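Home Articles Authors Search Contact
Last updated 6th May

4. Hooks, handles and the dark tabletop

By this point I had spent most of February going through other people's tool drawers, and I want to set down what I learned about the small hand tools before getting to the big ones. The households in the Reltby group (the older of my two groups) kept a startling number of hooked things. Crochet hooks, button hooks, boot pulls, pick tools from car kits, hooks for fishing hair out of a drain – they all ended up in the same drawer, and people were often unsure which was which. I wrote down 615 tools in Reltby and 424 in Dralell, and I sorted them by handle first and by working end second.

Sorting by handle was a bit of an accident. I had planned to do it the other way round, as Van Beek does in his workshop survey, and I still think his order makes sense for a workshop, where everybody knows what the tool is for. In a kitchen drawer it fell apart on the very first morning! People reached for a color. They would tell me "the blue one" or "the fat red one" and only then, after a good look at the metal end, start guessing at the job. So I gave in and made handle color the first column of my sheet.

The second thing I got wrong was the surface. I had been laying tools out on whatever table was nearest, and on pale wood and white laminate the thin metal ends were hard to tell apart in my notes afterward. I moved to darker tops when I could. A busy dark top has its own trouble, of course, because a pale vein can run alongside a piece of steel and fool you for a second, but I still found it easier to work on (and so did Wim Van Beek when he tried both). Figure 4 has a blue handle with a curved metal hook over brown marble.
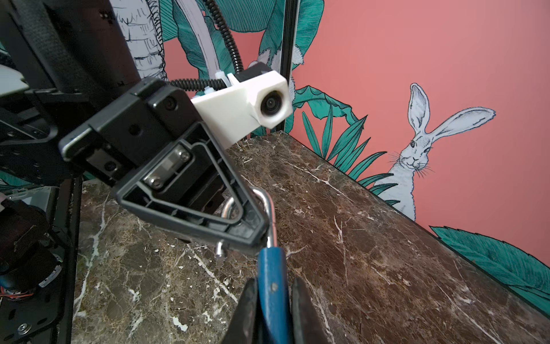
Figure 4. Blue-handled hook tool, with veined marble tabletop.

Should a hooked tool be stored with the hook up or the hook down? Down, if the drawer is shallow, and lying flat on its side if there is any chance of a child or a hurried adult reaching in without looking.

I asked that of every household, and the replies were all over the place. The Reltby people mostly stored them flat. In Dralell there was a fashion for jars, handles down and hooks in the air, and I scratched my knuckles on those jars more than once. One woman there had stuck a cork on each point, which I liked so much that I went home and did it too.

Now for grip. I asked people to pick up each hooked tool and hold it as if they were about to use it, and I noted where the fingers went. With a rounded grip most of them closed in low and left the upper part of the handle free. With flat handles the thumb crept up toward the metal. I don't want to make too much of this – my sheet has only three boxes for grip, and I changed the wording of the middle one partway through, so the early Dralell entries need to be read with some care. The sheets from before the change are marked with a D in the appendix.

The Igwe list, which I used for names, has up to 2000 entries depending on the printing, and it is weak on hooks. It puts button hooks under clothing and boot pulls under leatherwork, and drain hooks are missing altogether. I added my own names for those and kept them plain. Section 5 takes the same sheet to the garages, where the handles were dirtier and the names a good deal better.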